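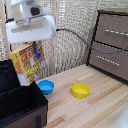

Chapter 9
Watching a Robot Work

Words to know: gripper, grasp, workspace, payload, release, trial

On August 26, 2022, the Fomberg Laboratory in Grandach opened its doors to the public for an afternoon. Most visitors headed straight for the big machines on the ground floor, and who could blame them? But the longest line of the day formed upstairs, outside Room 359, where a robot arm was putting away groceries.

Groceries! Cereal, snacks, the kind of thing you shove into a cupboard without a thought while you're talking on the phone. People stood and watched it the way they'd watch a high diver. When the arm moved in over a box, the talking stopped. Children who had been pulling at their parents' sleeves a minute before went up on tiptoe.

Mareike Kettler, the engineer running the demonstration, had a habit of asking the visitors a question before each try. "Where would you grab it?" she said, and waited. A boy near the front said by the top. His grandmother said around the middle, or you'll drop it. Kettler told them that both were good answers and that a robot has to settle on one of them before it closes its fingers.

That question will stay with us through this whole chapter. In Chapter 8 you learned how the joints of an arm bring its wrist to a point in space. Now we get to the really fun part, which is what happens when the arm arrives and has to touch something.

Boxes are harder than they look

Pick up a cereal box from your own kitchen and try a few things with it. Hold it by the top edge with your thumb and one finger. Let it hang. Does it stay straight, or does it swing and tilt? Now hold it by the sides, halfway down. Squeeze a little harder and feel the cardboard give.

Everything you just noticed matters to a gripper. The cardboard bends, so too much force will crush it. The contents can shift, so the weight may sit in one corner. If the box is held far from its center of mass, gravity will try to turn it between the fingers. Engineers call this a grasp problem, and it comes back every time the object changes, even if the arm and the table stay exactly the same.

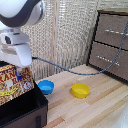 Figure 9.1 The gripper above a cereal box at the black container. The two bowls on the table are empty.

The area an arm can reach is called its workspace, and other things usually share that space. Look at the table in Figure 9.1 and think about what the arm would have to avoid on its way from one side to the other. Don't forget the cable! It travels with the gripper, and a planner that ignores it can sweep it across anything standing on the table. Visitors to Room 359 spotted this quickly. One of them, a retired bus mechanic from Brivon, spent a good ten minutes discussing cable slack with Kettler while the line behind him grew.

Two kinds of mistakes

Kettler keeps a notebook of trials. A trial is one complete attempt, from the moment the arm starts moving until it lets go, and each one gets a line in the notebook whether it goes well or badly. She sorts the failures into two groups.

In the first group, the robot misjudges where the object is. The fingers close a little too high or too far to one side, and the box tips or slides away. In the second group the robot knows perfectly well where the box is, but the grip itself is poor. The fingers land on a loose flap, or the pads slip on shiny print.

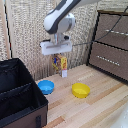
Telling the two apart takes patience, and it makes a wonderful exercise for a class. A box lying on its side after a failed try looks the same in both cases. You have to think back to the moment of contact. Did the fingers meet the box in the place you expected? If they did, look at the grip. If they didn't, look at the sensing.

Then there is the release. Beginners almost always forget it. A tall, narrow box let go a little above the table can land on one edge and fall over, while the same box lowered until it touches will usually stand. Our reader Ms. Fahmy, who tested this chapter with her students in May, reports that they needed a whole lesson for letting go and enjoyed it more than any other.

Before you read on

1. Choose a box, a bowl, and a piece of fruit. For each one, write down where you would place two fingers to lift it.

2. Ask a partner to lift each object using only your written instructions. Note every question your partner has to ask you.

3. Rewrite your instructions so that those questions are answered. Keep both versions. You will need them in Section 9.2, where we turn them into a grasp plan.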